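Tawhiri Floor Sealer TS-18
Water-based sealer for bare concrete. Sold by Ustora.

TS-18 is a single-part sealer for interior concrete in workshops, kitchens, storerooms and garages. It soaks into the surface and dries to a low sheen. It does not fill cracks or level a floor, and it will not bond over old paint or wax.

Supplied in 13-liter pails. One pail covers 148 square meters in a single coat on troweled concrete. Rough or open concrete takes more, so test a small area first.
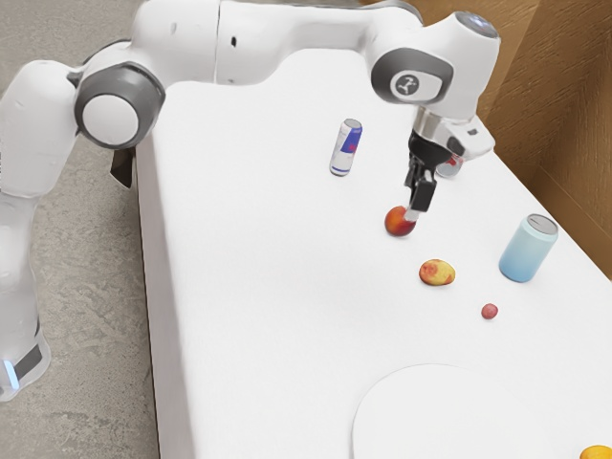 Glenys Sutcliffe wrote in May that a second coat on her garage slab went cloudy near the door, and asked if the floor had to be stripped. Cloudy patches come from recoating too soon. Leave the floor alone for a week - most patches clear on their own. If they remain, scrub with Sarklow Remover and recoat.

Application
Sweep, wash and rinse the floor. Let it dry overnight. Stir the sealer but do not thin it. Apply with a short-nap roller and keep a wet edge. Minimum floor temperature is 13 degrees C.

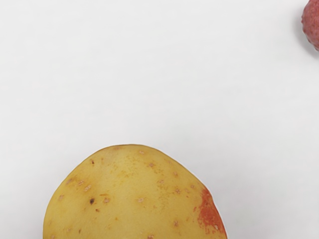 Allow 18 hours before light foot traffic. Wheeled loads should wait a full week. Rollers and trays wash out with water while the sealer is still wet - dried sealer needs the remover.

Storage
Keep pails closed and out of frost. Do not use material that has frozen.

Also available in a 1,000-liter tote, to order. Orders placed after noon on Friday ship the following week.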